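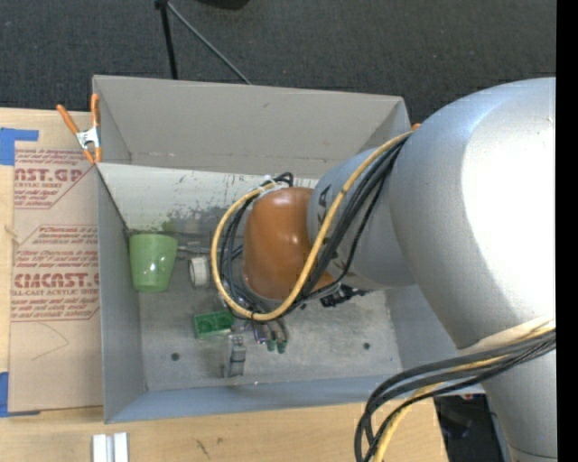

Page 1 of 3

Gray bin on a light wood table: scuffs, and will it mark the top?

Posted by urkodier_mom

Hi everyone, I've been reading this site for ages and finally have something to ask. I have one of those open rectangular bins in plain gray with smooth sides, and it lives on a light wooden tabletop in our back room, over dark charcoal carpet. I love it because I can drop things in from above without fussing with a lid. Two worries, though. There's a small dark scuff near the upper middle of the tall back wall, and lower down a faint line of marks running along close to the bottom. I've wiped both with a damp cloth and a little dish soap and they're still there. I'm also nervous about the table itself. We bought it from Ferreira (it was $395, which was a lot for us!) and I don't want to slide a bin across it for a year and then find a big dull patch. Should I put something underneath? And is there a trick for the scuff that won't leave a shiny spot?

Posted by Fadden

Oh, I know the kind of scuff you mean, I've got a few of my own! I'd start with a plain white pencil eraser, the soft kind, and go gently in one direction. If it's just a rub mark that may be all it takes. If not, make a paste of baking soda and water, dab it on with a fingertip, leave it a minute, then wipe and rinse. Please stay away from the melamine sponges, at least until you've tried one on the underside. I got carried away with one on a storage tub last June and now there's a cloudy circle you can see from the doorway.

The line near the bottom sounds different to me. Mine had one from things shifting back and forth against the wall, and it was a scratch and not dirt, so no amount of scrubbing was going to bring it out. You can feel it with a fingernail. If your nail catches, I'd leave it alone and line the floor of the bin with felt so it doesn't get any worse.

For the table, yes, put something under there. I cut a piece of thin cork a little smaller than the bin so it doesn't show, and I lift the bin when I dust. Grit underneath is what does the damage.

Posted by Forkance

rubber shelf liner, cheap, works. don't leave it forever though, mine stuck to the varnish

Posted by urkodier_mom

Thank you both so much! My nail does catch on the bottom line, so that one's staying. Off to find the eraser, and I'll go with cork.

3444 views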